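Rules for the rehearsal: how Hodmont wrote its sim-first code for robot cells

Nobody reads standards for fun. I read Hodmont's on a train, twice, then went to see it used.

It is short. Four sections, no diagrams. It covers what has to happen in simulation before an arm is allowed near a real bench - and what has to be written down while it happens. Hodmont builds test cells for small manufacturers, the kind that make panels and switchgear, and its people got tired of arguing the same points on every job. So in October they wrote them out.

Section one is the bare-table rule. Arm over the top, nothing in the gripper, nothing to pick up. Check the reach, check the mount height, check that lights and shadows are behaving, save the file. No task gets loaded until that state has been signed. Engineers hate it. Seems like a wasted morning. But a bad table height found later means every run after it is junk, and the folks at the Linditz plant learned that one the expensive way, with 63 runs thrown out.
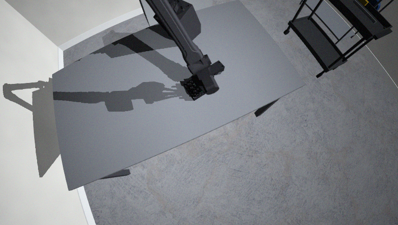

Section two: dress the room

The second rule sounds fussy. The simulated room has to hold what the real room holds. Cabinets, shelving, carts, wall outlets. If it stands on the floor at the site, it stands on the floor in the model, and someone puts their initials next to it.

Why bother? Reach envelopes, mostly. Carts get parked where carts get parked. Punier, which supplies the scene files, used to ship a table in a gray void and let the customer fill in the rest. Customers didn't. Now the files come furnished, and the code says a run in an unfurnished room can't be counted toward approval. It can be kept for debugging, thats all.

There is also a line on approach. Fingers straight down over the part before any descent, and a stop there long enough to log the pose. Old hands do this anyway. New ones don't, so it's written down.
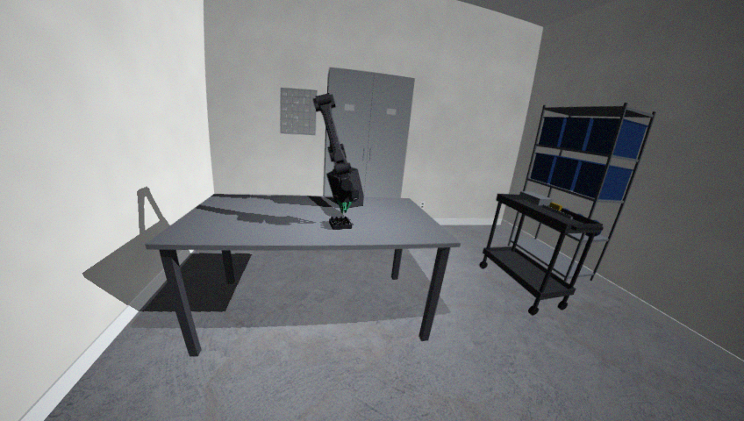 Page last changed: December 2021

Then the cameras. Section three is the longest and the one people phone in about. The code asks for at least 2 views of every run: one of the room, one from close to the gripper. The room view tells you where the arm was. The close view tells you what it was about to touch, and on a panel full of rotary knobs that matters a lot. Tick marks, pointer lines, the gap between the fingertips - all of it has to be readable in the close view, or the run is marked incomplete.

Incomplete, not failed. Hodmont is strict on the wording. A failed run says something about the robot. An incomplete one says something about the paperwork, and the two had been lumped together for years in everybody's spreadsheets, including (they admit this) their own.

Knobs get a paragraph to themselves. Fingers can hide the very control they're lined up on, so the rule says to record the pointer position of the target before the gripper comes in, then again after it backs off. Two readings, same camera pose. No guessing from the middle of the run.
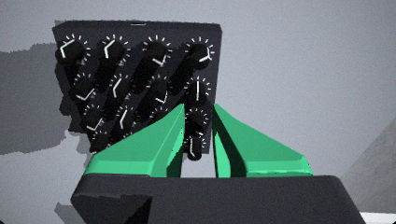
Tzanetos wrote in to disagree with a good part of this. Two readings are fine for a demo, the letter says, but on a production job the knob you bump is never the knob you were aiming for, so the code should ask for every pointer on the panel, before and after, and if that makes the log longer then let it be longer. The letter also wants shadow settings fixed across all runs, as a reader trained under one light will misread a pointer under another.

Fair points, both. Hodmont says the first is under review for the next revision and the second is half covered already, seeing as the bare-table file locks the lighting. Half covered isn't covered, though. I'd take the Tzanetos version and live with the longer logs.

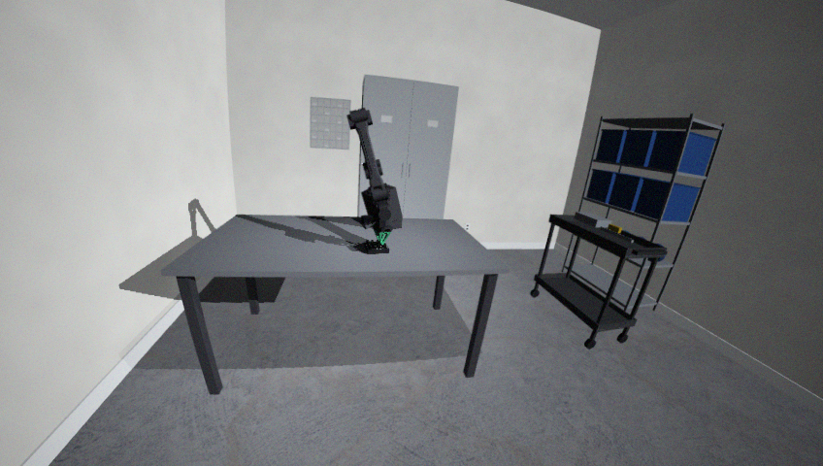
Section four is about who gets to say yes. The person who built the scene can't approve the run. Simple, and a real pain in a small shop where one engineer does both jobs. The code allows an outside reviewer, and the Linditz plant trades reviews with Punier, which seems to work ok so far. Reviewers get the scene file, both views and the log. They dont get a phone call from the engineer explaining what it all means. If the package can't be understood cold, it goes back.

What's missing? Anything on how long to keep the records. Anything on software updates halfway through a job, which is where I'd expect the next big argument to come from. And nothing yet on moving from the simulated bench to the real one, apart from a single sentence saying the first live run goes at reduced speed with a hand on the stop. Hodmont plans a separate document for that. No date on it.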